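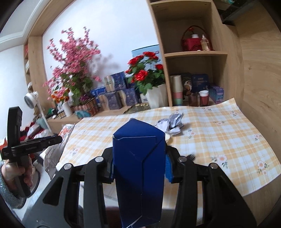
13 Feb 2026

The Clestow Street reading garden closed for the season last night, and I would like to record a few observations while they remain fresh.

The garden occupied the former bus turnaround beside the Grindovine building for 48 days. The city granted use of the site on the condition that one traffic lane remain open, and this shaped most of the layout. Seating was placed along the north wall, where the afternoon sun reaches, and the small stage was moved twice before the neighbors on Imitcombe Row were satisfied with the sound levels.

Attendance at the evening programs reached 496. The poetry nights drew the largest share. The chess tables, which I had argued against, were in use at nearly every hour I visited, and I withdraw my objection.

Ciarán Phelan scheduled the performers and Rónán Mulligan oversaw the lighting. Both have agreed to return if the permit is renewed. The application requests 60 days and six additional benches, together with a water connection, the lack of which was our most frequent complaint.

The planters have been moved to the Ó Riain courtyard and may be viewed there during normal hours. Residents who lent chairs are asked to collect them from the side entrance before the end of February.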